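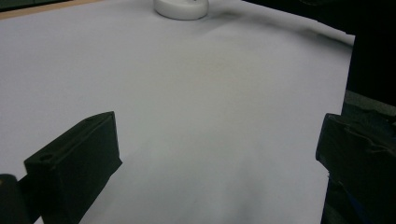

White on white, with gray wherever the light drops off.

Home Features Food Houses Outdoors Back Issues Subscribe

The Winter I Tried to Buy White Paint

13 September 2026

The hallway was supposed to take a weekend. I want that on the record before I tell you the rest, because my sister still brings it up at dinner, and she's right to.

We'd bought the house in the fall, a narrow brick thing on the edge of Flakow with a long hall down the middle and one window at the far end. The hall was the color of weak tea. I don't think anyone had picked that color. I think somebody smoked in there for thirty years and then moved out. So I said, cheerfully, with my coat already on, that I'd run down to Lakier and get a can of white.

If you've never been, Lakier is the paint store on the corner by the bus station, and it has been there forever. It smells of linseed and wet dog (there is a dog). I love it. I walked in and asked for white and the woman at the counter looked at me with such kindness. Then she pulled out a fan deck as thick as a sandwich and said they had 164 of them.

A hundred and sixty-four whites! I laughed, and she didn't, and that was the start of my December.

I took home six chips that first day. They had names like Plain Flour and Tooth and Second Snow, and lined up on the counter under the store lights they all looked the same to me. I picked Second Snow because I liked the name, bought the gallon, went home, and rolled it on the wall that same night with the radio going. In the morning the hall was blue. I mean really blue, like skim milk. I stood there in my socks with my coffee and called my sister, and she said, "Did you do a sample first?" and I said I had to go.

So let me pass along what I picked up over the next month, some of it from the counter at Lakier and some of it from standing in a hallway for hours looking like I'd lost something.

White paint is hardly ever just white. There's a drop of something else in nearly every can: black, yellow ocher, a bit of red, sometimes a green you'd swear had no business being there. That drop is the undertone, and you can't see it when the chip is alone. You need something to hold it up against. The trick I was taught is to lay the chip on a sheet of ordinary printer paper, and suddenly your nice clean white is pink or putty or faintly the color of a mushroom. I did this with all six chips at the kitchen table and felt like I'd been given new glasses. Tooth was so yellow! I'd nearly put it in the bathroom.

Then there's the light, which I had been told about and had not listened to. Our window faces north. North light is cool and flat and it finds every bit of blue in a can and drags it out. Had the same paint gone on at my sister's place, where the sun pours in from the south all afternoon, it would have looked soft and lovely, and I know that because she took the rest of the gallon and put it in her laundry room and it's gorgeous. She sends me pictures.

My second try was a white called Gashi. It's a warm one, with a little red and a little ocher in it, and the regulars at Lakier talk about it the way some people talk about a good butcher. I was smarter by then. I bought the sample jar and painted a square by the window, one in the middle of the hall, and one down by the coats where it's dim even at noon. By the window it was perfect. In the middle it was fine. Down by the coats it looked like a Band-Aid.

I painted the squares bigger. It didn't help. I painted one on a board and carried the board up and down the hall at breakfast, at lunch, and after supper with the lamps on, and I can tell you that the mail carrier saw me through the door glass on at least two of those trips.

Bulbs! I forgot bulbs. I'd been judging all my colors at night under some old soft yellow ones that came with the house, and they made every single thing look like butter. I swapped them for a plainer kind and half my squares changed their minds. If you're going to fuss over paint (and I'm not saying you should), change the bulbs before you buy a drop. I had it backward and it cost me two sample jars and a fair amount of goodwill at home.

And sheen. I thought sheen was a matter of taste, like how much salt. But a shinier paint throws the light back at you, so it reads brighter and colder, and it also shows every lump in the plaster. Our plaster is mostly lumps. Flat paint hides them and looks like chalk, and then a kid walks past with a hand out and there's your hand, forever. I went with an eggshell. My neighbor across the street did hers in full gloss, ceiling and all, and it's like being inside a teacup. I was prepared to hate it and I've been over four times.

There was a stretch in the middle of the month when I read far too much. I went to the library over in Arix, which has a wonderful old reading room with green lamps, and asked for anything on whitewash. They brought me a thin gray book with a list of household accounts in the back, copied out from some estate, and there under 1543 was a payment for lime and for "brushes, many." I was so pleased by that. Somebody had stood in a hall and run out of brushes. I wrote it on the back of my hand so I wouldn't forget, and then of course washed the dishes.

Limewash is a lovely thing, by the way, and I seriously considered it for a week. It isn't a film sitting on top of the wall the way modern paint is. It soaks in and dries to a cloudy, moving sort of white that's darker when it's wet, so you panic, and then lightens overnight. You put it on in thin coats, and you keep the wall damp, and you wear goggles, please, because lime in the eye is no joke. It wants bare plaster or masonry, though, and my hall had who knows how many layers of old latex under the tea color. The woman at Lakier just shook her head. The dog seemed to agree with her.

Around then I added up the receipts, which was a mistake. Paint, samples, rollers, tape, the good angled brush, a second good angled brush after I let the first one dry in the tray: 702, for one hallway, and it still wasn't white. I put the receipts back in the drawer.

The third white was the one that stayed. It doesn't have a pretty name. It's on the card as Number 100, it has the tiniest bit of gray-green in it, and I'd passed over it every single visit because next to the others it looked a bit dull. On the wall it went quiet. By the window it's clean and a little cool. By the coats, where the light gives up, it turns a soft gray and you don't mind, the way you don't mind the shady side of a white plate. I'd been fighting so hard to make the dark end as bright as the window end, and no can of anything was going to do that.

I look at white things all the time now. It's a bit of an illness. Eggs, candles, pillowcases, the inside of the fridge. If you put one white thing on top of another you'd expect them to disappear into each other, and what you get is a shadow along one side and an edge you could trace with a pencil. I made my sister look at a bowl on a tablecloth for what she says was five minutes. She was very nice about it and then asked where the bread was.

We finished the hall between Christmas and New Year's, two coats, with the window open and our hats on. There's a drip near the light switch that I've decided to leave. I also never painted over the test squares behind the coats, so if you push the winter jackets aside you can still find Gashi in there, looking like a Band-Aid, with my pencil note next to it that says NO.

The trim is next. I went down to Lakier last week to ask about a white for the trim, just to ask, and she'd already put the fan deck on the counter by the time I got the door shut. They've added a few.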